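Progress report to the Loreck fund: portable battery lending at Colstead
May
By Melahat Çınar

Dear all at Loreck,

I promised a fuller letter this time, so put the kettle on. The last report was mostly a list of things we were waiting for, and I am very pleased to say that nearly all of them have come. The lending library for rechargeable batteries and lamps is up and running in Colstead, people are using it, and we have learned a good deal about which cells are worth buying and which are not.

First, the stock. Your grant of £4,000 was split much as we set out in the application, with the larger part going on cells and the rest on chargers, storage tins and the capacity tester. We now hold 384 rechargeable cells, every one of them with its own number written on the sleeve in paint pen (Zübeyde Ağca has much the neatest hand, so that job fell to her). Alongside them we have 77 torches and lanterns that members can take home for up to a month. 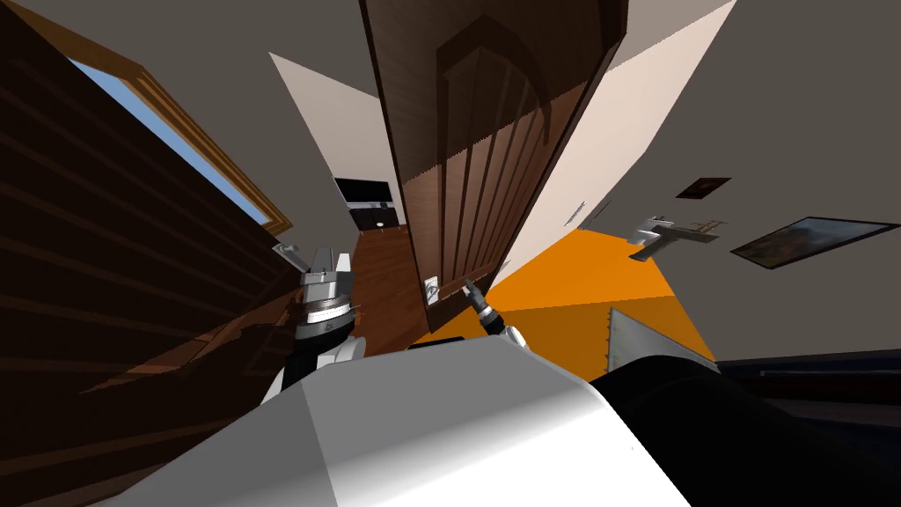

Loans have been brisker than we dared hope. We recorded 1,988 up to the end of the period, counting each cell or lamp as one loan, and the busiest stretch was the dark end of winter when the allotment holders and the night anglers all seemed to want head torches at once. It has gone quieter with the lighter evenings, as you would expect, and we are using the lull to test everything that comes back.

The testing deserves a paragraph to itself. Normunds Vītola runs each cell through a full charge and discharge and writes down what it really holds, which is sometimes a long way short of what the sleeve says. The cells we bought through Tyagi have been very steady. A cheaper batch, bought early on before we had the tester, was a disappointment, and we have taken it out of lending altogether — a pity, but I would much sooner tell you now than have you find it in the accounts. Volkan Demirtaş has written to the seller and we have been offered part of the money back. 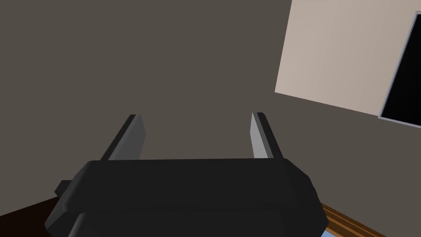
We have also changed our minds on chargers. The plan was to buy several large bay chargers and keep them with us, but members kept asking for cells they could top up at home from a phone lead, and so we moved some of that money over to the kind with a charging port built in. They cost more each and hold a little less. People do love them, though! The two bay chargers we did buy are in use most days and we don't see a need for a third.

On the teaching side, Necati Kurtuluş has led our evening talks on storing and carrying lithium cells safely, always at half past six, with plenty of time left over for questions. The dance group Sorkadance now borrows lanterns for its outdoor evenings, and several of its members stayed on after a talk to ask about old laptop packs. We don't take those in, but we do now keep a leaflet on where they can be recycled. 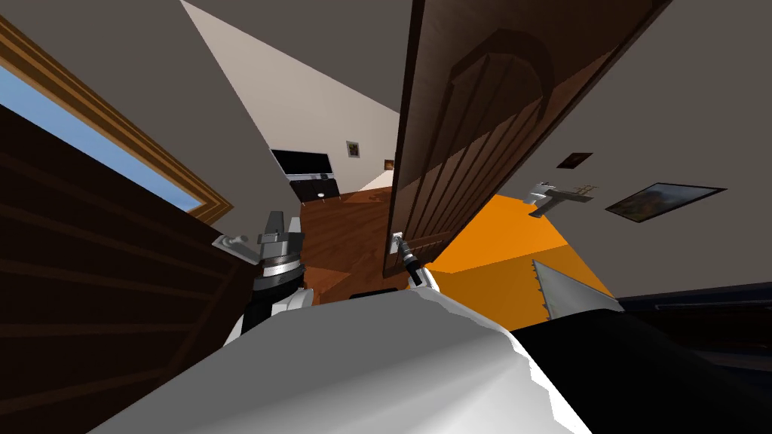

For the next period we should like to finish testing the older stock, replace the withdrawn batch, and print the storage leaflet in larger type, which has been asked for more than once. None of this needs extra money from you. I would be glad of your view on whether the refund may be spent on more port-charging cells, or whether you would prefer it held back for repairs.

The full loan sheets and receipts are with Volkan, who will send copies to anyone who would like them. Thank you again, very warmly, for your patience over the winter.

Melahat Çınar

3 comments | 12 shares

© Colstead Battery Library | Contact us | Back to top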